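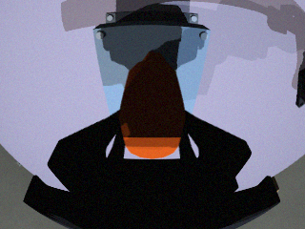 How far ahead should we start planning for a two-arm bench cell?
Allow 40 weeks from first quote to handover if your finance team approves spending once a year, and less if they don't. Most buyers ask for arm prices first and leave the simulation work until the order is placed. We'd do it the other way round. A rendered view looking down past the gripper, with the part upright between its two sides and shadows lying across the table, will raise questions about finger shape and lighting while changes are still cheap. Ondeck includes a simulation stage in every quote, listed on its own line so you can stop there if you want to.

What does the quote cover?
Arms, grippers, controllers, mounting, the simulation stage and two days on site. It does not cover guarding, electrical work or the table itself. Buyers forget the table more than anything else.

Should we buy one arm or two?
Price both. A second arm adds roughly 44 per cent to the total, as the controller cabinet and the software licence are shared. If your task never needs a part held while something else is done to it, one arm will do.

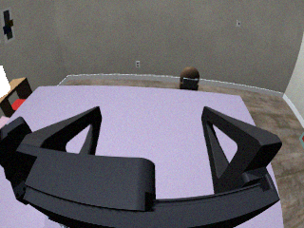 Can we start with one and add the other later?
Yes, but tell us at the start. The Kernero controller has to be ordered with the second channel fitted, and adding it afterwards means sending the unit back. Budget for the larger table from the outset as well.

Which grippers do you supply?
Buschmann two-finger units as standard. Spare fingers are sold in pairs and you should put at least one pair in the first year's budget. Lead time is currently nine weeks.

How much room do the arms need?
More than the footprint on the data sheet. Check elbow height and the space behind the table too, including any shelving. Send us a floor plan with sockets marked and we will lay it out.

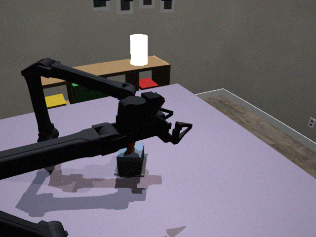

Both arms reaching in over the box on its base plate, simulated view.

Is leasing available?
Through Urkiler, over three or five years. Grippers count as consumables and can't be leased.

How long is a quote valid?
Until the end of the following month. Prices are reviewed each October.

What should we set aside for running costs?
Plan on 19 per cent of the purchase price for the first year, including training, and less after that.

3 shares | 2 comments

Contact Ondeck | © Ondeck, all rights reserved | Back to top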